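# Comparing two finger pad sets on a jacket-and-hanger task

Notes by Antonina Ivanyshyn, August 2023

This procedure compares two sets of finger pads on a parallel gripper. We use a denim jacket and a hanger because one is soft and the other is thin and stiff. You need a bed or wide table and a controller that logs jaw width. Ours runs Trornano.

1. Fit the first pads and home the jaws. Check that the linkage screws are tight.
2. Turn on the wrist camera. Both pads should show in the view with the jaws open. 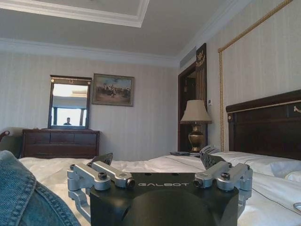
*Wrist view over the bed, finger pads in sight.*

3. Lay the jacket on the bed with the collar toward the headboard. Don't smooth it out – a few folds make the test harder and more useful.
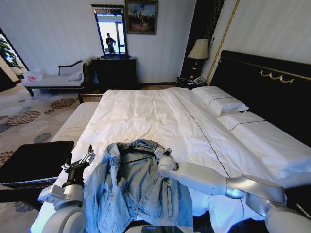
Run 40 grasps per pad set, moving the jacket a little between runs. Log a slip if the cloth leaves the jaws within 3 seconds.

4. Now the hanger. Close on the neck, below the hook, and hold it while the other arm works the cloth.
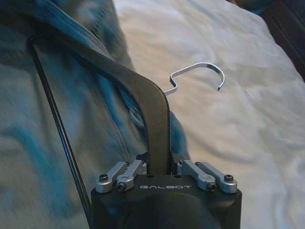

*Hanger gripped at the neck, with the hook clear of the jaws.*

5. Swap pads and repeat. If the hanger turns in the jaws, raise the closing force by 2 N and restart the set.

Save both logs to the Gittins folder.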